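쿠키 안내: 이 사이트는 이용 통계 집계를 위해 쿠키를 사용합니다. 계속 이용하시면 쿠키 사용에 동의하는 것으로 간주합니다. [동의] [설정 변경]

스콜톤(Skolton), 소형 목재 수납가구 보수 과정 개설… 11월부터 접수

2026년 10월 25일

목가구 보수 공방 스콜톤이 소형 수납장과 목재 패널의 표면 보수를 다루는 단기 과정을 개설한다. 과정명은 '피타치(Pitach)'이며 정원은 30명이다. 접수는 11월 중 공방 홈페이지에서 선착순으로 진행한다.

교육은 총 46시간으로 편성됐다. 전반부는 도장면 점검과 마감재 판별, 후반부는 모서리 결손 보수와 손잡이 교체를 다룬다. 실습에는 공방이 보유한 부재 114점을 사용한다. 부재는 적갈색 착색 패널, 밝은 색 목재 수납장, 도색된 소형 목재 블록 등으로 구분해 보관하며, 수강생은 과정 첫날 점검표와 함께 부재를 배정받는다.

점검표는 표면 광택, 나뭇결 방향, 가장자리 손상, 이물 흔적의 네 항목으로 구성된다. 손상 부위는 위치와 길이를 기록하고 보수 전후에 같은 조명 조건에서 확인하도록 했다. 착색 패널은 모서리의 찍힘과 마감 마모를 우선 점검한다. 밝은 색 목재는 작은 반점이나 얼룩이 쉽게 드러나므로 연마 범위를 결정하기 전에 표면 전체를 먼저 살핀다.
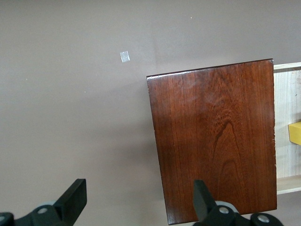

적갈색 패널은 광택 마감으로, 오른쪽 가장자리의 작은 찍힘에서 밝은 목질이 드러난다.
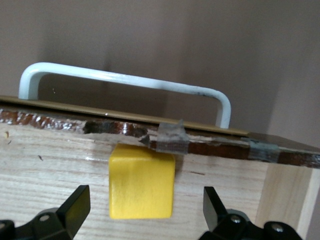

보수 기준과 재료

착색 패널의 가장자리 결손은 깊이에 따라 두 단계로 처리한다. 얕은 찍힘은 착색제로 색을 맞춘 뒤 투명 마감재를 얇게 덧바른다. 목질이 떨어져 나간 부위는 경질 왁스로 메우고 주변 면과 높이를 맞춘 다음 착색한다. 아치형 무늬가 있는 판재는 무늬 선이 끊기지 않도록 세필로 결을 이어 그린다.

밝은 색 목재는 결 방향으로만 연마한다. 결과 직각으로 연마한 자국은 마감재를 바른 뒤 더 뚜렷해지기 때문이다. 접착제가 표면에 남은 경우에는 연마 전에 제거해야 하며, 용제는 보이지 않는 면에서 먼저 시험한다.

도색 블록은 모서리 반경을 유지하는 것이 기준이다. 둥글게 처리된 모서리를 과도하게 연마하면 도막 두께가 불균일해지므로 평면과 모서리를 나누어 작업한다. 재도장에는 수성 도료를 사용하고, 도막이 완전히 건조된 뒤 수납장에 다시 조립한다.

마감재와 왁스는 자재업체 브라보(Bravo)가 공급하며 재료비는 수강료에 포함된다. 개인 가구를 가져와 작업하려는 수강생은 접수 시 가로, 세로, 높이와 마감 종류를 기재해야 한다. 작업대에 올릴 수 없는 대형 가구와 합성수지 가구는 대상에서 제외된다.

실습 장소는 후스뷔(Husby) 작업동 1층이다. 이 건물은 1861년에 목재 창고로 지어졌으며, 현재는 집진 설비와 건조실을 갖춘 공방으로 사용되고 있다. 수강생은 방진 마스크와 작업용 장갑을 개별적으로 준비해야 한다. 수강료와 세부 일정은 접수 개시와 함께 공지된다.

뉴스레터 구독: 목공·가구 소식을 이메일로 받아 보세요. 수신 거부는 언제든지 가능합니다.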